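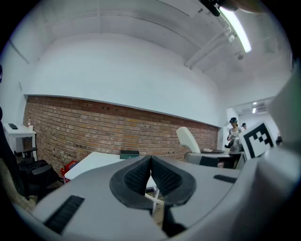
# Chapter 8: Evaluating a Commercial Hand-Held Gripper Kit

Chapters 6 and 7 treated demonstration data as given. This chapter moves one step back and deals with the equipment that produces it. A laboratory or small company that wants to record manipulation tasks without tying up a robot arm can now buy a complete hand-held kit, and the buyer needs a method for judging whether the kit will deliver usable recordings. The running case is the Hemmin kit, sold by Ballerar and reviewed for this book at the Stulitbridge test site. The unit was supplied on loan and returned after testing. Prices and part numbers are those in the supplier's sheet dated 23/07/2021 and should be checked before ordering.

## 8.1 What the kit must do

A hand-held gripper records two things at once: what the camera sees and how the fingers move. A person carries the tool through a task, and the recording is later converted into a path that an arm fitted with matching fingers can follow. The kit is therefore judged on four points.

1. **Finger match.** The fingers on the hand tool and those on the arm must have the same shape, stiffness and surface. Worn pads on one side only will change the grip between recording and playback.
2. **Pose recovery.** The software must be able to work out the position of the tool at every moment of the recording. Rooms with plain walls and few fixed features are harder than rooms with brick, shelving or furniture.
3. **Finger opening.** The gap between the fingers must be measured to a stated accuracy over the full travel.
4. **Operator load.** A tool that is comfortable for ten minutes may not be comfortable for a full shift. Weight, balance and cable drag all count.

Finger pads and printed markers are consumable parts. The buyer should ask for the price of both before comparing kits, as a low purchase price is often recovered through spares.

## 8.2 Contents and terms of the offer

Ballerar lists the Hemmin kit at $2,926. The price covers the hand tool, one spare set of finger pads, a sheet of printed markers, a cable set, and one seat of the Ploltix processing software for a year. A version without software is listed at $1,834. The cheaper version is suitable only for groups that already have a working pipeline, and the supplier does not provide support for file conversion under that option.

The arm-side fingers are sold separately. This is easy to miss on the order form. A buyer who intends to play back recordings on an arm must add them to the total before making any comparison with other kits.

## 8.3 Acceptance check

The check below was used for the review and takes less than an hour. It should be repeated whenever pads, markers or cables are replaced.

- Inspect both finger pads for cuts, flat spots and lifting at the rim.
- Close the fingers fully and record the zero reading. Repeat 8 times. The spread should fall within the limit printed on the calibration card.
- Confirm that each marker is flat and firmly attached. A curled corner shifts the detected position.
- Route the cable so that it does not pass between the fingers at any opening.
- Carry the tool along a closed path through the work area and return it to a fixed rest. The start and end poses reported by Ploltix should agree.
- Repeat the path with people moving in the room, as they would on a normal working day.

During the review, the first zero test failed. The left pad had not been seated against its stop, and the spread returned to within limits once it was refitted. The manual shows the stop in one drawing without a label. The closed path test passed on both runs at walking speed and failed once when the tool was turned quickly toward a blank wall.

## 8.4 Scope of this chapter

Section 8.5 derives the error in finger opening from marker size and camera distance. Section 8.6 covers the closed path test in more detail and explains how to separate drift from timing error. Section 8.7 works through a cost comparison over 2 years of use, with pad replacement and software renewal entered as separate lines. Readers who are familiar with camera calibration may skip Section 8.5 and begin with the path test.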